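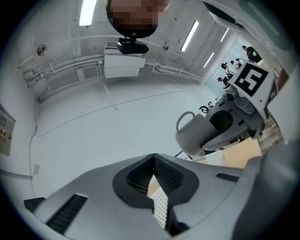

Progress report to the Civero fund, September

Project: Teaching kitchen tasks by hand-held gripper
Prepared by: Delyth Gronow, Kurwood

Summary

Recording of the first task group is finished and the second has started. We have 2106 usable demonstrations on file. A further 47 were rejected, mostly for lost tracking at the beginning of a take. Spending is in line with the plan agreed in the spring.

Work done

Six people have now been trained to record. Each carries out the task with the hand-held gripper, and the recordings are converted afterwards into arm movements. Rhydian Jarman rewrote the conversion step so that takes with sudden jumps in position are flagged before anyone spends time labelling them.

Marker boards are in use at the arm station. Kilian Ruchti checks the calibration each morning and again after any change to the mounts. The mug tasks (picking up by the handle, turning over, setting down) make up most of the set so far.

We also compared the gripper with remote control of the arm. Remote control was slower for every operator, and new operators found turning the mug the hardest part. We will keep it for corrections, where the arm has to be guided out of a bad position.

Problems

Two of the grippers developed play in the finger joint and were sent back to Tunero for repair. Takes made with them in the last days before they were withdrawn are being reviewed by Nest Penry. Any we drop will be recorded again.

Next period

Finish the cup and bowl tasks. Train the first policy on the mug data and run it on the arm. Armelle Cordier will send the test plan separately, including the pass marks requested at the last review.

No change to the budget is requested.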